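Prerkthorpe Household News
January 24, 2021

Old refrigerators, pickup fees and a few notes on keeping food cold

The town's appliance pickup starts again next month after the winter break. The service covers refrigerators, freezers, window air conditioners and dehumidifiers, all of which contain refrigerant and can't go out with regular bulk trash. Pickup costs $65 per appliance. The fee was set in October and hasn't changed.

To book, call the public works office or use the form on the town website. You will get a date and a sticker by mail. Put the sticker on the front of the appliance, where the crew can see it from the street. Appliances without a sticker will be left where they are. Doors must be taken off or taped shut before anything goes to the curb, and taking them off is better if there are children nearby. Empty the shelves and drawers completely. Last year the crew found a lot of food, and in one case a full freezer of venison.

Residents of the Raptis Apartments should not book on their own. Building management keeps a list and schedules one pickup for everyone, at the loading door on Nivon Street. Ask at the front office to be added.

If your old unit still runs, there is another way to get rid of it. Fuvov Appliance takes working refrigerators at its shop and repairs them for resale. They will look at most top-freezer and side-by-side models. They do not take built-ins, wine coolers or anything with rust on the back panel. Drop-off is free. They will also pick up, but only inside town limits, and they want it unplugged and defrosted when they arrive. A day of defrosting is usually enough for a unit with light frost. Put old towels down first and check them before bed.

Where to put the new one

Many calls to the public works office turn into calls about the replacement. The office can't recommend a brand or a store, but the same points come up often enough that they are worth printing.

Measure the opening, then measure the path to it. Front steps, hallway turns and the kitchen doorway cause more returned deliveries than the opening itself. Door handles stick out past the listed depth on many models, and so do hinges. Write down the narrowest point on the way in and bring that number to the store.

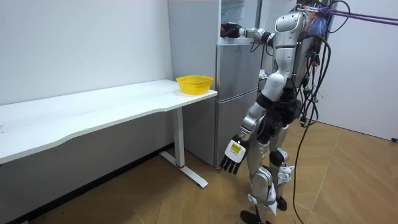 Tall silver refrigerator next to a long white desk.

Leave a gap at the back and on both sides. The manual will say how much. A refrigerator pushed tight against a wall can't get rid of its heat and will run longer than it should. Keep it out of direct sun if the room allows it, and away from the stove and the radiator. In some of the older houses the only free wall is the one next to the stove. A sheet of foil-faced insulation board between the two helps.

Check which way the door opens. Most single-door units can be switched from right to left with a screwdriver and some patience, and delivery crews will often do it if you ask when you order. They are less likely to agree once they are in your kitchen.

Plug straight into the wall. Extension cords and power strips are a common cause of overheated plugs, and most manuals tell you to avoid both. If the outlet is loose or warm to the touch, call an electrician before the delivery date.

After delivery, let the refrigerator stand upright for a few hours if it was carried on its side. Then plug it in and give it a full day to cool before loading it with a week's groceries.

Temperature

Set the refrigerator section at or below 40 degrees and the freezer at 0. Dials numbered one to five don't tell you much. A refrigerator thermometer costs a few dollars at the hardware store. Put it in a glass of water on the middle shelf, leave it overnight and read it in the morning before anybody opens the door. Move the dial one step if you need to and check again the next day.

The door is the warmest part. Ketchup, mustard and soda do fine there. Milk and eggs keep longer on a shelf. Raw meat goes on the bottom, on a plate or in a pan with sides, so that nothing drips on food below it.

Leftovers should go in within two hours. Large pots of soup or beans cool faster if you divide them into shallow containers first. Put a strip of masking tape on the lid with the day you cooked it — most leftovers should be eaten or frozen within four days.

Clean the door gasket with warm water and dish soap a few times a year. To test it, close the door on a dollar bill and pull. If the bill slides out with no drag, the gasket is worn or the hinge needs adjusting. The coils want vacuuming too, whether they are behind the unit or underneath. Homes with pets should do this more often.

When the power goes out

The December ice storm left part of the east side without power overnight, and several people asked what they should have thrown away. A closed refrigerator holds its temperature for four hours. A full freezer holds for two days and a half-full one for one day, as long as the door stays shut. Bottles of frozen water fill empty freezer space cheaply and can be moved to a cooler when you need them.

Frozen food that still has ice crystals can be refrozen, although the texture may suffer. Meat, fish, milk, soft cheese and cooked leftovers that have been above 40 degrees for more than two hours should be thrown out. Butter, hard cheese, whole fruit, jam and pickles are usually fine. Don't taste food to find out.

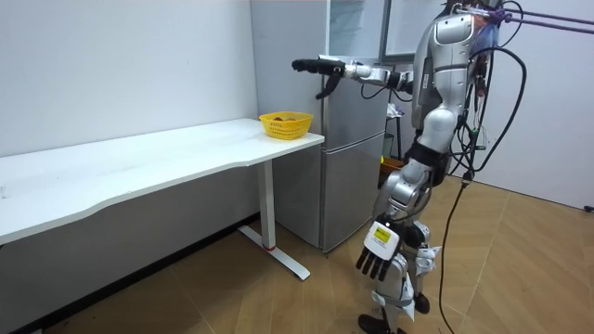 One reader on the east side wrote after the storm to say that the frozen water bottles worked, but that the two-day figure did not hold for a small chest freezer in a heated hallway. Smaller freezers do warm up sooner, and a unit in an unheated garage will last longer in January than one indoors. The reader also asked if food can simply be set outside on the porch. It's best not to. Sun can warm a closed container even on a cold day, and raccoons are out all winter. Freeze jugs of water outside instead, then bring them in to the cooler.

Pickup stickers will be mailed in the order requests come in. If you have moved since you booked, call the office with the new address before your date.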